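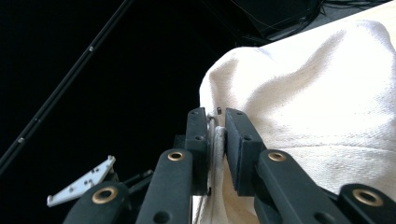 The going rate for teaching a robot manners, at least in the back half of a converted mill in Lernavham, is one adult human squeezing cloth for an entire afternoon. The humans at Codberg wear no gloves or goggles. They hold a gripper, pinch a fold of off-white canvas between two flat black pads, and try to move like someone who might one day be a machine. Every grab is recorded. The project, Trendton, wants 200 good ones per task and has collected 1608 so far, which sounds like plenty until you hear how many tasks are on the list.

I was given 8 minutes of training and a pair of grippers. By the second try I had forgotten how fingers work. You learn to slow down, to stop fidgeting – and to apologize to the table. Of my first 80 attempts, the software kept fewer than I'd like to print.
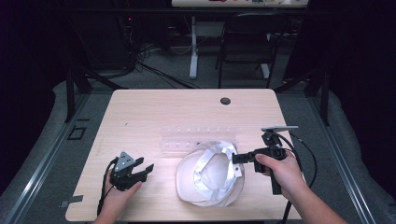
Two grippers, one upturned white cap, and a tray waiting behind it.

Caps are considered a step up from flat cloth. The brim has opinions. A robot will get its turn in August, working from our examples, mine included, and I have asked to be told how it goes.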